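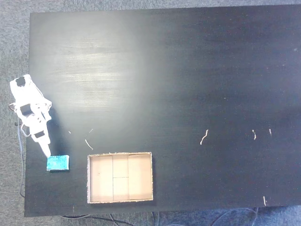

Small arm, blue sponge, divided box: the tabletop task at the center of the study.

Call for participants: teach a small robot arm to tidy up

Waltadier Lab is looking for people to take part in a study on how robots learn from everyday demonstrations. You need no background in robotics, programming or engineering. In fact, we would love to hear from people who have never touched a robot arm before!

What we are trying to find out

Most robot learning methods are fed with demonstrations recorded by the same handful of people who wrote the code. Those people are fast and tidy, and they all tend to do the task the same way. Our first study, with 51 participants, gave us a result we did not expect: an arm trained on demonstrations from many beginners recovered from a bad grasp more often than an arm trained on the same number of expert ones. Beginners fumble, back up and try again, and all of that ends up in the recordings. We think the fumbling is where the arm picks up its recovery skills, and now we want to test that properly with a larger group.

The method is called Ovska. It keeps the hesitations and second tries that other methods usually throw out before training, and it learns how much weight to give each one. We are really excited about it, and we still have plenty of open questions. Does it matter whether the person corrects the mistake right away? Does it help if two people with very different habits teach the same arm? Your sessions will help us answer both.

What you will do

You will guide the arm through short pick-and-place tasks with a sponge and a cardboard container. Some of the tasks are easy. A few are fiddly on purpose, and you are welcome to be bad at them (several of us are). After a short practice you will record 5 sets of demonstrations, with a break whenever you want one. At the end we will show you how an arm trained on the earlier recordings handles the same task, and you can ask us anything you like.

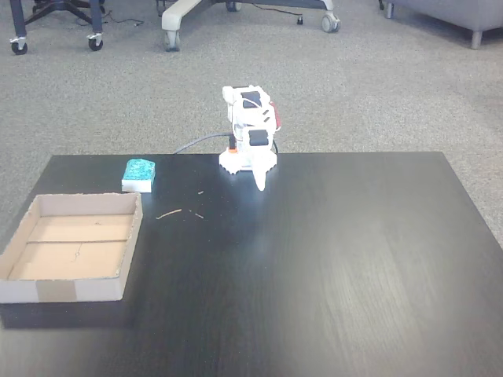 Posted by Mirela Paiva, Waltadier Lab

Who can take part

Anyone 18 or older who can sit at a table and use one hand comfortably for the length of a session. Left-handers, please do sign up, we had very few of you last time! Glasses are fine. If you have taken part in one of our studies before, you can join again, but tell us when you write so that we put you in the right group.

Time and payment

Each person comes in twice, for 132 minutes in total including breaks. You will receive a $51 gift card at the end of the second visit. If you decide to stop early, you are still paid for the visit you came to.

Sessions run through May in the Histier Building. Evening slots are on Thursday only and tend to go first.

What we record

We save the arm's movements and camera views of the table. Your hands may show up in the video. We do not record your voice, and your name is stored apart from your recordings. You will get a consent form to read before your first visit, and you can ask us to delete your data at any point before the recordings are pooled for training.

How to sign up

We have room for 200 people. Write to Delali Mahama at the Waltadier Lab front desk with "Ovska study" in the subject line, and include the times of day that suit you, which hand you prefer to use, and whether you need step-free access. Delali will send you the consent form and a choice of slots.

Bringing a friend is fine too. You will be booked one after the other, and there is a couch in the hallway for whoever is waiting.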